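About Drusovel

Most of what gets said about folding towels is nonsense. You do not need a system with a name, and you do not need to buy 15 matching boxes before you start. Tahmineh Arabzadeh opened Drusovel because she had paid for two of those courses herself and still had a linen closet that fell over.

We teach household linen care in small groups: folding, sorting, storing, and knowing when a towel has turned into a rag. A class runs 3 hours with four people at the table. Bijan Safavi takes the evening groups and is harder to please than Tahmineh, particularly on corners. 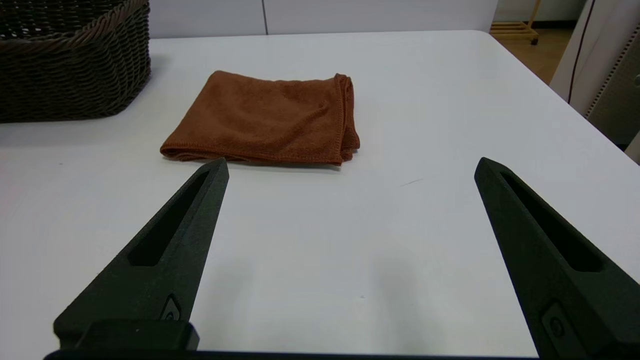 A folded brown towel and a dark wicker basket on the white table.

We are wary of gadgets. Folding boards mostly end up behind the dryer, and we have yet to meet a scented drawer liner that earned its price. Baskets we do like – woven ones, plain, not too deep. If you can't see the bottom towel, you won't use it.

Since we opened, 241 people have taken the basic class. We can't say how many still fold the way we showed them, and we would doubt any school that claimed to know. Some have come back for the fitted sheet session, which Bijan still calls optional.

New groups start in October. Bring one towel you own and don't wash it specially.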